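Right, I've got a cup of tea and opinions about the Plerness coaching business, so here goes. Mute me now if you don't care about second-tier women's basketball.

Quick version for anyone who's been outdoors. Konrad Steiner says the club promised him a say over signings when he took the job. The club says it promised no such thing. He's been "on leave" since June and we've had two statements, both of which managed to say less than the one before.

I've followed this team for seven seasons and I have never known a summer when somebody wasn't falling out with somebody. Coaches, physios, the bloke who did the kit. At some point you've got to look upstairs.

And I liked Steiner! He was grumpy with the press and lovely with the kids at open training. Lost the dressing room a bit after the Norkach away game, mind. 70 points conceded by half time. I was there. I ate my feelings in the car park.

Gobnait Ó Súilleabháin was asked about him on the local radio and said "I've played for worse and I've played for better", and if that's not a captain choosing her words I don't know what is.
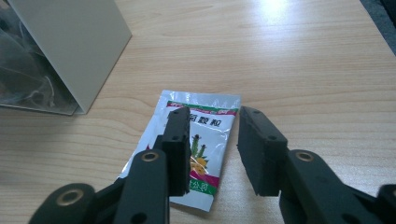
Little foil packet on the table, box still out.

Anyway. Cillian Cronin is taking training for now. Good with the young guards, never run a senior side. My mate reckons he'll get it full time as he's cheap. I reckon he'll get it because he answers his phone.

What bothers me more is Umut Aksoy going quiet. He's the one who hired Steiner, he stood on the court and told us it was a five-year plan, and now he can't find ten minutes for the supporters' meeting. Shakuntala Lodhi sent him our questions weeks ago. Still waiting.

234 of us signed that letter, by the way. For a club our size that's most of one stand.

I'm not asking for every private email. I'd like to know who picks the players, who's coaching on opening night, and whether my season ticket is going up again.

Off to make tea. If you were at the Norkach game and you've still got my scarf, blue one, bobbly, please message me.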